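Small display shelves for figures — show me yours!
Category: Collecting > Display & Storage 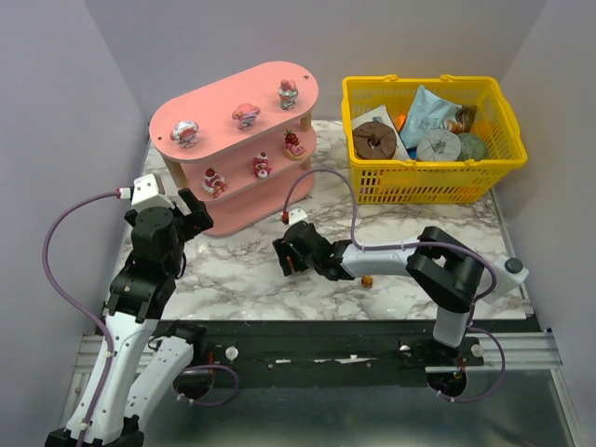 Shelf depth, dust and blu tack

rattana_s
Right, I've caught the bug properly. Started with one blind box figure from the market in Bernside in September and now I've got 34 of the little things and nowhere to stand them! I like the tiered shelves with rounded ends, pink if I can get it, but I'm torn between one big unit and lots of small ones. What do you all use? And does anybody bother with doors?

holroyd_liam
Welcome to the madness, Rattana! Small ones, every time. You can shuffle them about when you get bored, and you will get bored (I redo mine most Sunday evenings with a cup of tea and the radio on). Check the gap between levels before you buy. My first shelf had 15 cm and half my Cliltisach woodland set wouldn't fit under because of the antlers. Gutted.

samran_and_kanokwan
We went the other way and got one glass cabinet with doors. Kanokwan has asthma so dusting 3000 tiny ears and tails isn't much fun for her. Ok, slight exaggeration, but that's how it feels! With doors we dust twice a year and that's it.

holroyd_liam
Doors kill it for me, sorry. You end up looking at your own reflection. A soft make-up brush once a week does the job on open shelves and it's quite relaxing.

napaporn_b
With Liam on open shelves, not with him on the weekly brushing — I've worn the paint off a nose doing that. A camera blower is much kinder. Rattana, do you keep yours near a window? My Boonyarit ones were white when I bought them and they're the colour of custard now. Pale pinks go too.

rattana_s
Oh no, they're right on the windowsill! Moving them tonight. Does anyone stick theirs down? The cat has opinions about the top shelf.

samran_and_kanokwan
Museum wax, a tiny bit under each foot. Don't use blu tack, it goes greasy and marks the wood.

holroyd_liam
Never had a mark from blu tack in 16 years! You have to swap it now and then, mind. Wax is fine but it gets soft in my loft room.

napaporn_b
Depends on the finish, I'd say. Bare wood, wax. Painted, either. And put the heavy ones at the bottom, whatever you stick them with.

rattana_s
You lot are brilliant. Going for two small ones, staggered, wax on the top row. Is anyone off to the Sikinstead toy fair? I'm after the sleepy fox and I've got a spare rabbit to swap!

napaporn_b
I'll be there with a box of doubles. Got the fox, but it has a tiny chip on the tail if you don't mind that. Bring the rabbit!

Last updated: Dec 4, 2024
Contact us | Copyright Small Shelf Forum | Back to top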